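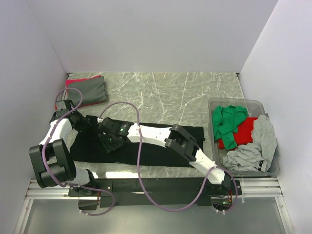

Why do we fold our clothes?

I used to be a terrible folder. When I was nine I kept everything I owned in one huge heap on a chair, and every morning I dug through it like a dog looking for a bone! So if you have a heap like that at home, I'm on your side. But I've grown to like folding (I know, I know) and I want to tell you why it works and how to get good at it.

Let's start with a question. Why does a T-shirt go crinkly if you leave it scrunched up? Cloth is made of lots and lots of tiny threads. A cotton thread is bendy, but when it sits bent for a long time, with other clothes squashing it, it starts to stay that way. Those lines are creases. A folded shirt still gets a few, but they are straight and tidy and they mostly drop out once you've had it on for a bit.

Folding saves room as well. A scrunched jumper is full of air. Press it flat and the air goes out with a little puff, and suddenly there's space in the drawer for the next one.

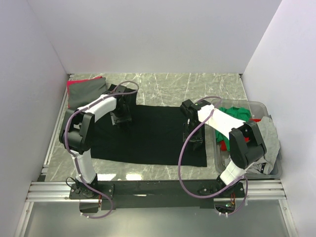 Page last changed: November

So how do you do it? First you need a flat place. A table is best, a clean floor is fine, and a bed is a bit too squashy, though I still use mine when I'm feeling lazy. You need plenty of room in the middle. I keep my unfolded clothes in a bin on the right and put the folded ones in the top left corner, so the two never get muddled up. A clear plastic bin is handy, as you can spot a green top or a red one without tipping the whole lot out.

Take one thing out and lay it down. Now spread it flat. This is the part most people rush! Hold one side still with one hand and smooth with the other, from the middle towards the edges. Black clothes are tricky here because creases and seams are hard to see on them. I use my fingertips and feel for the lumps.

Next, fold one side in towards the middle, then the other side, with the sleeves tucked in on top. Now you have a long strip. Bring the bottom up to the neck, and fold it again if it's still too big for your drawer. Done! My first one looked like a sandwich somebody had sat on, and it took me 68 seconds. Now I can do 2 in that time.
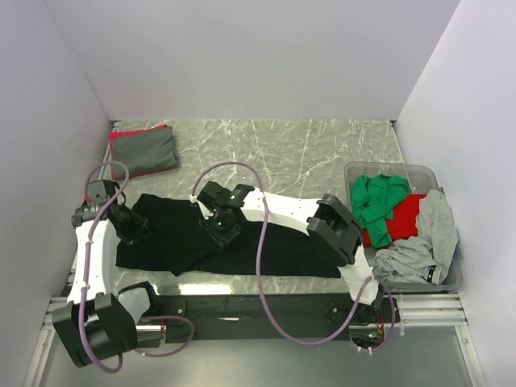 Fulholm Children's Pages Team

Here's something to try with a friend. Find a T-shirt each, scrunch them both into balls, and set a timer for 30 seconds. One of you folds as fast as you can, and the other spends the whole time just smoothing. Then swap jobs. Which shirt ended up flatter?

You can also look for clothes with a different colour along the edge. I love those. When you fold a grey top with a pinky red edge, the bright bit can show along the side of the parcel, and you can find it in the pile straight away.

What about socks? Socks are a whole other page, and I'm still writing it.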